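Lirnow – Streamer Edition

Developer: Brudireo
Platform: PC
Players: 1 to 4
Price: 310 kr
Add-on only (you own the base game already): 80 kr

Lirnow is a role-playing game about a harbour town where the tide does not come back. You play a customs officer, and you walk through the town, speak with the people and decide who may leave on the last ship. The Streamer Edition contains the complete game and all the updates until now, together with tools for those who play in front of an audience.

What is in the edition

The full game, with the chapters Siltbridge and Engelbrecht House
Audience vote: your viewers choose the answer in conversations you have marked before
Quiet music mode, which replaces the licensed songs with pieces by our own composer, Nevzat Başaran
Hidden name mode, so the names of your friends are not shown on the screen in co-op
The digital art book, 688 pages, in PDF

About the audience vote

You connect your channel in the menu Options – Broadcast. The vote stays open as long as you wish, and you can stop it at any moment with one key. If the viewers are equally divided, the game asks you to decide. Votes do not work in the final chapter. We tested it there and the players did not like it, so we took it out.

New voices

Kagiso Baloyi and Tumelo Baloyi speak the two lighthouse brothers, who quarrel during the whole second chapter. They are brothers in life also. Reshma Van der Merwe has recorded the harbour radio again, with new lines for the night hours. The earlier recording can still be chosen under Options – Sound.

Good to know

Saved games from the normal edition can be used. Saved games from the demo cannot. The subtitles are in English, Turkish and Dutch – the art book is in English only. The key is sent by e-mail after payment and can be used one time. We cannot take back a key which is already activated.

Questions about the edition are answered by Nokuthula Rampersad at our support desk. Please write your order number in the subject line.

Page updated Oct 8, 2024
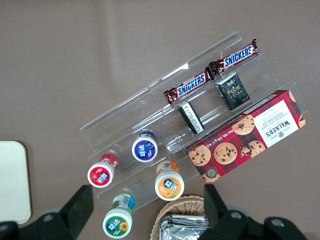

Snickers bars on the top tier of a clear acrylic stand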